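Gripper rules for crockery, from Tiruwork

Open wide before you go in. Foam pads on both fingers, always. Glazed plates are slippy so come in slow at the rim.
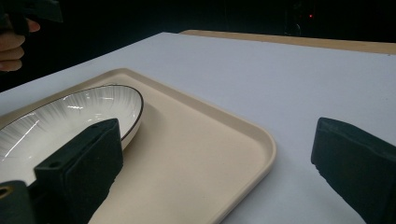
Check the pads every 60 lifts, swap if they're crumbling. Dont glue over old foam.

Two people at one table: agree who moves first. Say it out loud. 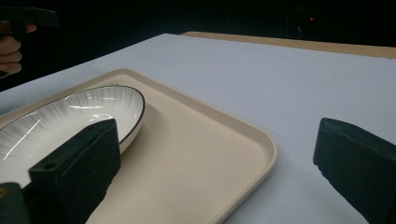 Wipe trays after. Chipped stuff goes in the bin, not back on the shelf. Spare foam is with Lensa, ask before 21 September.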